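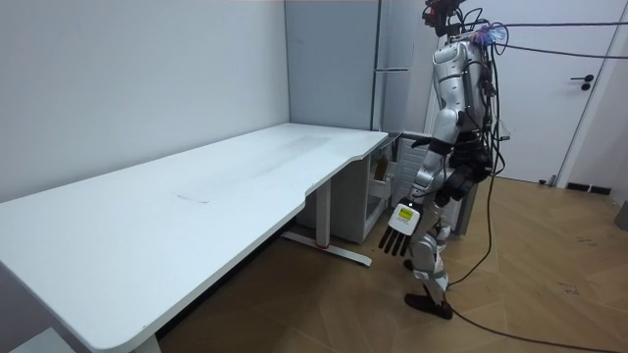

Fokance Party Speaker

Loud. Light enough to carry one-handed. Made for yard parties, small festival tents, the back of a truck if that's your thing. 300 watts, built-in mixer, handle on top and another on the side.

What you get
Speaker, power cord, strap, one wired mic
Rain cover (light showers only, don't leave it out all nite)
Three inputs on the back: mic, guitar, aux
Bluetooth, pairs two speakers together for stereo

Peak volume 111 dB. Plenty for a DJ set outdoors. For a bigger crowd get the Negri stand and put it up over people's heads, makes a huge difference. Stand sold separately.

Battery is the removable kind. Charges in three hours, spare packs on the Bestum accessories page. The older gray packs do NOT fit this model, please check before ordering, we get a lot of these back.

Colors: black, dark green. Green is backordered till November.

"Ran two of these for our silent-auction-turned-dance-party at Justville. Bass held up fine, mic a bit thin untill I turned the low knob up." Primo Ruggiero, verified buyer

Shipping
Orders in by noon go out same day. No Sunday delivery. Pickup at the Justville store, Saturday till 4 pm, bring your order number.

Returns OK if unused and in the box. Mics can't be returned once opened.

Questions about rentals, call the store.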